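Plurkstead shed crew teaches its arm to pack a box

March 2025

If you've wandered past the Plurkstead shared workshop after tea lately and wondered why the lights were still on, the answer is a robot arm, and the very patient people who have been building it since July.

The project is called Nodari, and it started when Leena Eskola got tired of packing up the workshop's lending kits by hand (there are more of them every month, bless the neighbours) and asked whether a machine could be taught to put a roll of tape in a carton. Yolotzin Mendoza said she'd have a go at the gripper, Baltazar Orozco took on the wiring, and before long the pair of them had claimed the end bench and put the kettle within reach. 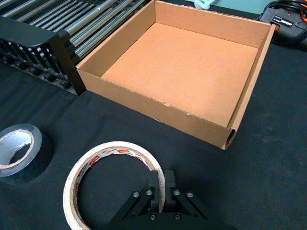 Money has been the least of their worries, as it happens. The whole build has come in at $1,305 so far, much of it spent on motors, with plenty of the smaller hardware pulled out of members' garages and the odd drawer at home. Two earlier grippers didn't make the grade and now live on the shelf above the sink, where visitors are very welcome to pick them up and have a play.

"Tape is a lovely thing to learn on, because you can drop it all evening and no harm done," Mendoza said. "I've got a real soft spot for it now, I must say!"

Next on the list is a proper go at mixed kits, with glue, clamps and tape all heading for the same carton, and Orozco would dearly like to tidy up his cabling before then. The workshop is open to members and the merely curious until 6 pm, and Eskola says anyone with a steady hand and a bit of soldering behind them should come and say g'day.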